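**Bottled lemon tea, the Lan Fong Yuen one. Worth buying by the carton?**

**khoi_diep** — 2019-07-23

I've been working through the bottled lemon teas at the Asian grocer near work, and this is the one I keep going back to.

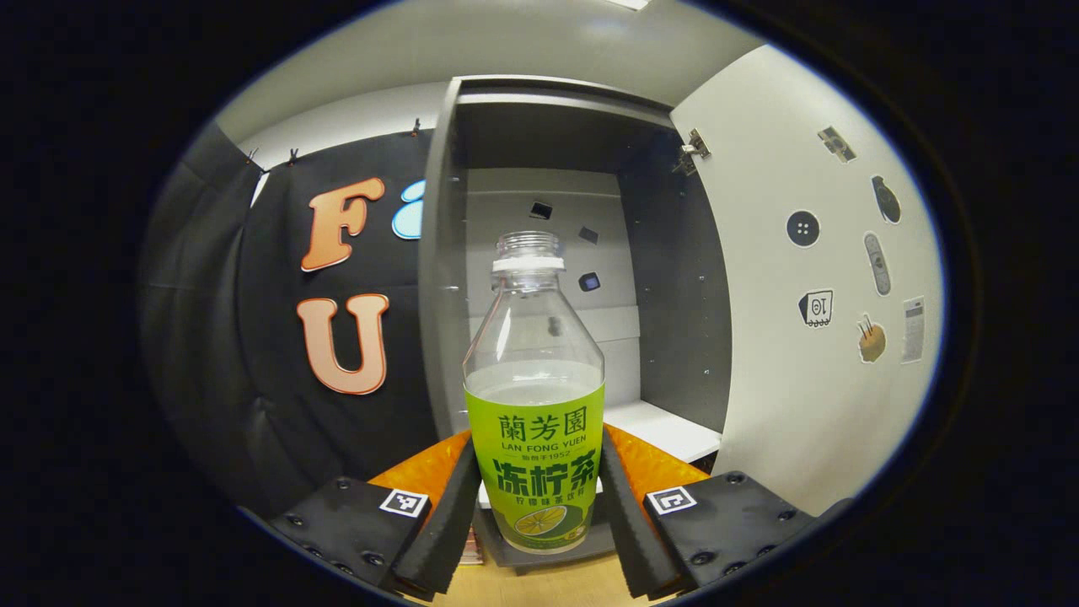
The shop will do me a carton at a discount if I order before August. My question is whether it keeps, and whether anyone has had a whole carton and still liked it at the end. I drink one most afternoons. I've also been making my own at home and can't get it to taste like this. Mine goes bitter by the second glass.

---

**Tam_O**

I like it but I wouldn't buy a carton of anything that sweet. Get a few, see how you go.

For homemade, what tea are you using and how long are you leaving it?

---

**khoi_diep**

Lakex black tea bags, two in a 500 mL jug, boiling water. I leave them in until it's cool enough to go in the fridge.

---

**Tam_O**

There's your bitterness. Take them out at four minutes. Sugar goes in while it's hot, lemon goes in once it's cold. If you put lemon in hot tea with the skin on you get the bitter oils as well.

---

**phongdao70**

Disagree on the lemon. Hot tea over sliced lemon is how my mum does it and hers is never bitter. I think it's the pith. Cut the slices thin and pull the seeds out and you're fine.

On the bottle, the label says 柠檬味茶饮料 in the small print, so lemon flavoured tea drink. I don't expect it to taste like a cafe one and I don't think you should try to copy it at home either. Make a better one.

---

**Toan Ha**

It says 冻柠茶 in letters four times the size, which is iced lemon tea. That's what people are buying.

I've had the cafe kind plenty of times and the bottle is a fair go at it for the price. The colour puts some people off. It's pale and a bit cloudy where they expect dark brown. I judge it on taste and the taste is fine.

---

**phongdao70**

Didn't say it was bad. I said it's a flavoured drink and people should read the label before they order a carton.

---

**dat.tang**

I did buy a carton, though a different brand (Dumard, the peach one). Drank it happily for two weeks and then couldn't look at it. The last 11 bottles went to my neighbour's kids.

As for keeping, go by the date on the bottle and store them somewhere dark. Mine were in the garage over summer and they tasted flat by the end. Don't do that.

Does yours have much of a sediment? Some of them need a shake.

---

**khoi_diep**

I give it a tip upside down before opening, out of habit. Never noticed anything at the bottom.

Tried the four minutes last night. Much better. Still missing something though. It tastes thin next to the bottled one.

---

**Tam_O**

Use three bags for the same water. You're pouring it over ice, so it has to start stronger than you'd drink it hot. I put in 70 grams of sugar per litre. That sounds like a lot until you taste it cold.

---

**phongdao70**

It is a lot. Half that.

---

**Toan Ha**

Loose leaf Ceylon makes more difference than an extra bag. I get the Eltier one in the 100 gram tin and it lasts me a couple of months. And press the lemon with the back of a spoon once it's in the glass. That's where most of the flavour comes from and you don't get it by letting slices float around.

---

**dat.tang**

Seconding the spoon. Long spoon, tall glass, give it five or six good pushes. I keep the empty bottles from the shop ones and take the homemade stuff to work in them, but strain it first or the bits of lemon block the neck.

---

**Tam_O**

I wouldn't reuse them for long. They're hard to get a brush into and they start to smell. Glass is easier to keep clean.

---

**khoi_diep**

Ok, I've asked for six bottles instead of the carton. The shop still knocked a bit off. I'll pick up the Ceylon on the weekend and try it with 35 grams of sugar first, then 70, and see which one gets finished.

---

**phongdao70**

35. And thin slices.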